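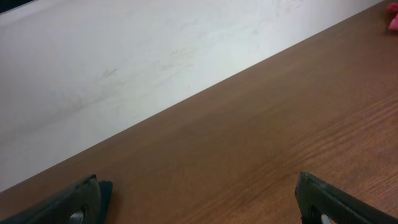 Guides > Manipulation > Working practice

Setting up a soft-item pick session

Written by Zachary Marchand for the Gondari user pages. Last checked 14 March 2026.

These are the rules we follow at Privmont when an arm with a two-finger gripper is handling cloth in an ordinary room. They assume the arm is already mounted and calibrated.

1. Agree who holds the stop button. That person does nothing else during the run – no typing, no moving items.

2. Mark the reach of the arm with tape and add 400 mm all round. People stay outside the tape while the motors are live.

3. Start with the gripper open and empty. Look at both fingers for loose pads or threads caught from the last session.

4. Set the speed limit to the low profile. On the Fraser controller it is parameter 328, and it goes back to the factory value after a firmware update, so read it every time.

5. Put down one item to be picked, well clear of walls and table edges. Crumple it by hand and let it fall as it likes. Flat, folded cloth is a separate test with its own sheet.
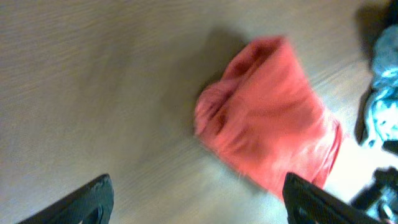 6. Keep other fabric and any cables away from the approach path. A finger that closes on a cable can pull it out or damage it before anyone reacts.

7. Lower the gripper slowly, close, and wait two seconds before lifting. If the cloth slips, open fully and back off. Don't chase it sideways.

8. After six failed grasps in a row, stop and check the wrist camera and the finger pads.

To move an item by hand, press stop first, wait for the brakes, then step over the tape. Pausing the program is not enough – the Sarkel arm stays powered when paused.

Write up each stop in the log, including the ones that seemed minor. We revise this page every September.

Filed under: Safe working, Grippers, Checklists

We use cookies to remember your settings. Accept | Manage choices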